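# Keys, Chains and Little Rings

Every March I sort out the keys at Janjua, which is the name my family has always used for the workshop and the long narrow storeroom behind it, and every March I find I have more of them than I have locks. I started keeping a gallery page for this a while back because people kept writing in to ask how I sort mine, and I enjoyed the letters so much that I never stopped! There are bigger pages on this site (the one on the button tins is enormous, go look if you have an evening free), but this one is dear to me.

A few words about how I do it, for anybody new. I like a pale surface for this kind of work, with as little on it as I can manage, so that a small key shows up right away and doesn't wander off under a piece of paper. Each key gets a fob or a tag before it gets a ring. If I do it the other way around I end up with a lovely full ring and no idea what any of it opens, and I have spent whole afternoons walking from door to door like a burglar with bad information. My tags come from Porkavport, in bags of 200, and I write on them in pencil, which lasts longer than you would think.

Colors help more than numbers do, at least in our house. Lavender is for the small stuff, the cash box and the cupboard with the good tea in it. Győző Kocsis talked me into that system years ago and I grumbled for a month and have used it ever since.

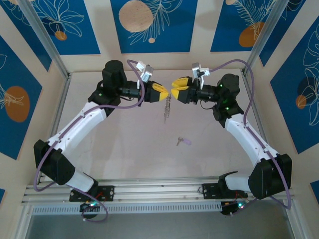

*A small key with its lavender fob, and a thin metal chain still up in the air.*

Chains are a subject of their own. I go for the thin ones because they drape nicely over a hook and don't pull a coat pocket out of shape, though I will admit they tangle if you so much as look at them. Let one hang for a minute before you put it away and most of the twists will work themselves out.

For the bigger bunches I use split rings, the plain silver kind. A new one is stiff and will take the edge off your thumbnail, so slide something flat into the gap first and then feed the key around slowly. Keep the large bunch and the single keys well apart until you're finished. Locker 29 lost its only key inside a bunch for most of a winter, and Aqeel Butt had to keep his boots in the hall the whole time.

*Silver keys in a bunch, hanging by their rings, with a split ring just above them.*

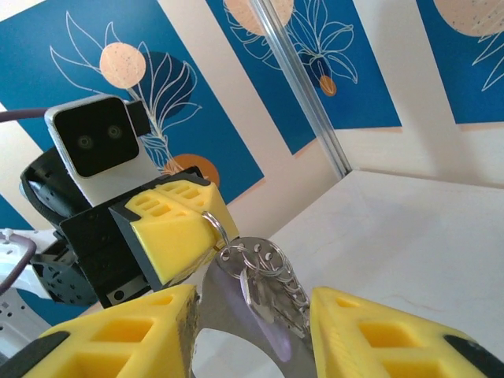 **Bushra Arain:** I tried your tags-first method on the keys from my mother's house and it took me a whole evening, but I finally know which one is the cellar! Do you keep the keys you can't match to anything? I have a jar of them and can't bring myself to throw it out.

Oh, Bushra, of course I keep them. Mine live in a biscuit tin on the top shelf, and every so often one comes good. Put a tag on the jar with the month, try a couple of them whenever you come across an old padlock, and don't feel bad about the rest. If you ever want to swap a few, you know where to find me.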